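Broadband keeps dropping in the back bedroom - ticket 201
Nodmont Home Help forum > Connection problems > Veltdale area
Status: open, waiting on line test

Hiya, me again. I've kept the log like you asked, so this is the whole sorry lot of it up to tonight.

The router is the Fasham one you sent out in November. Downstairs it's lovely, I can stream whatever I like. Upstairs at the back it drops every evening, comes back by itself and then drops again (usually right in the middle of a call!).

7.10 pm - light went orange, then off. Laptop said no internet but still showed full bars.
7.15 pm - back on, I hadn't touched a thing.
8.40 pm - off again. Restarted the router at the wall, waited for the white light, all fine until bedtime.
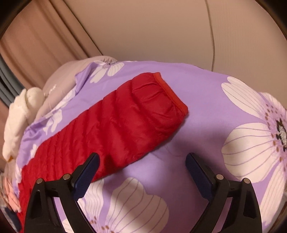 I've swapped the filter for the spare and moved the router off the floor and away from the cordless phone. It made no difference to the drops, though the speed downstairs did perk up a bit. I also split the network in 2 as your guide says, and the laptop sits on the slower one now. Still drops.

Next I plugged the Barta booster in on the landing. Better for an evening - I was ready to close the ticket - and then it went off 5 times the night after.
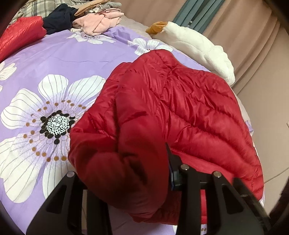 Posted by veltdale_back_bedroom

The router's own log has a line saying "sync lost" at every one of those times, so I'm starting to think it's the line coming in and the wifi is a red herring. Could you run the line test after 7 pm please? The daytime one always passes. I'm in most evenings and happy to leave everything switched on.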